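The simulator is the product, so review the simulator

Vendors of robot arms have started to sell two things at once. The first is the arm. The second is a software package that contains a model of the arm, a room to put it in, and a set of tasks for it to attempt. The second item is usually listed as an extra, priced as an extra and reviewed as an extra. I think this is the wrong way round for most of the people now buying, and the Hevis kitchen package is a good case on which to argue the point.

Hevis sells the package by the seat, on a yearly licence. The current price is 2533 pounds, which covers one workstation, the scene library, the task editor and support by email. A second tier, at 2800 pounds, adds batch running without a display. Neither tier includes hardware. I have been using the lower tier since July, for a small contract at Ploltham on placing objects on worktops, and I had the use of the upper tier for part of that time.

What you are paying for

The package has three parts that matter. There is a physics engine, which decides what happens when things touch. There is a renderer, which decides what the virtual cameras receive. There is a library of rooms and objects, which decides what the first two are given to work on. Sales material for this class of product concentrates on the renderer. This is understandable, as a picture can be put on a web page and a contact model cannot.

The renderer is adequate. Stone and painted surfaces hold up well at working distance. Glossy plastics are a little too clean. Shadows under worktops are soft and believable. If your policy takes its input from cameras, you will still need to vary the lighting and the textures yourself, and the tool for doing so is plain and works from a text file. I would not pay extra for a better renderer at this stage.

The physics engine is where the money ought to be judged. A two-fingered gripper closing on a round fruit is a harder test than it sounds. The contact areas are small, the surface curves away from the fingers, and any error in the friction model shows up as a slow slide or a sudden jump. Many cheaper packages avoid the problem by fixing the object to the hand once the fingers are close enough. The policy then learns that closing near an object is the same as holding it. The lesson is expensive to unlearn on real hardware.

Hevis does not fix the object by default. The option exists, under a menu where you would have to go looking for it, and a warning is written to the log when it is switched on. I approve of both decisions.

The test I would ask for

My standard task for any package is to lift an apple from a crowded worktop and put it in a bowl. It is a dull task. It uses one arm, one hand and one short movement across the counter. I use it in preference to the showpiece tasks, such as drawers and dishwashers, as the causes of failure can be separated. If the apple is missed, the fault is in perception or in the planner. If it is touched and lost, the fault is in contact. If it is carried and something else is knocked over, the fault is in the collision model or in the path.

The neighbours matter as much as the target. A clear counter tells you very little. I want something tall close by on one side, the bowl on the other, and something directly behind the target that the gripper could foul on its way down. 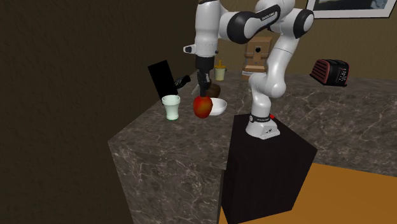 Clutter as a measured quantity

The Hevis scene with the marble counter gives most of this without editing. The green cup stands to one side of the apple and the white bowl to the other, with a dark brown rounded item directly behind it. The fingers have to come straight down into the gap. A sippy cup and a bottle on its side sit further out, where they trouble a camera more than they trouble the hand. The arm is on a separate pedestal beside the counter, so it has to arch up and over before it can reach down, and that posture uses more of the joint range than a bench mount would.

I ran the task in sets of 40, with object positions varied by the editor between attempts. What I looked for was agreement between the package's own account of each failure and the one I reached by stepping through the replay. On this point Hevis is good. Contact events are logged with the names of both bodies, the time and the force. When a cup was clipped on the way down, the log said so, and it said which link of the hand had done it. The Nasr package, which I used on an earlier contract, reports only success or failure for the whole attempt. Its attempts run faster, but the time is lost again in finding out what went wrong.

There are faults. The object library has good shapes and poor masses. Several items that ought to weigh very different amounts carry the same default value, and the documentation does not say which values were measured and which were filled in. For a rigid fruit this can be corrected by hand in a few minutes. For the larger household items, of which there are many, it is a real cost, and a buyer should allow up to 30 hours for going through a kitchen set properly. A library sold at this price should not need it.

The task editor also treats the bowl as a volume. Any object whose centre passes inside that volume counts as placed, including one that is still in the grip. I replaced this with a rule of my own, which asks that the fingers be open and the object at rest. The change took an afternoon. I would expect most buyers not to make it, and their success rates will be flattering as a result.

The argument against, and why I do not accept it

The usual objection is that a simulator is only as useful as the transfer to the real arm, and that a review which stays inside the software misses the point. On this view the sensible buyer takes the cheapest package, gets a rough policy out of it and spends the difference on hours with real hardware.

There is some sense in this for a workshop that already owns an arm and has somebody to stand next to it. For the rest of the market it does not hold. Hours on hardware are slow, they need supervision, and they produce a kind of failure that is hard to sort afterwards. A policy brought over from a loose contact model spends its first weeks on the real machine finding out what friction is. That is the worst place to find it out.

I also think the objection lets vendors off too lightly. If transfer is the only measure, then every fault in the software can be blamed on the gap between simulation and reality, and no one is obliged to publish a mass, a friction value or a definition of success. These can all be checked without a robot in the building. A review can do it, and a purchasing department could reasonably ask for it in writing.

Fevus, whose package I have seen only in demonstration, does publish its friction values, with the method used to get them. The scenes are plain and the rooms are few. I would still rather start from a short list of objects that are right than a long list that I must check.

What I would buy

At the lower tier, Hevis is worth the licence for anyone working on picking and placing at worktop height. The contact model is sound, the logs are the best I have used, and the kitchen scenes are crowded in a useful way. The upper tier is worth the further outlay only if you train at night or on a shared machine, where running without a display saves real time.

I would not buy it for work on soft goods, liquids or anything with a hinge. The first two are absent. Hinged items are present but behave as though the hinge had no friction at all, and a cupboard door that swings for ever is no use to a controller that must learn to close it.

Before renewing, I shall be asking Hevis for a table of masses with their sources and a placing rule that requires release. Both are small pieces of work beside the renderer improvements promised for the next version, and I would take either of them first.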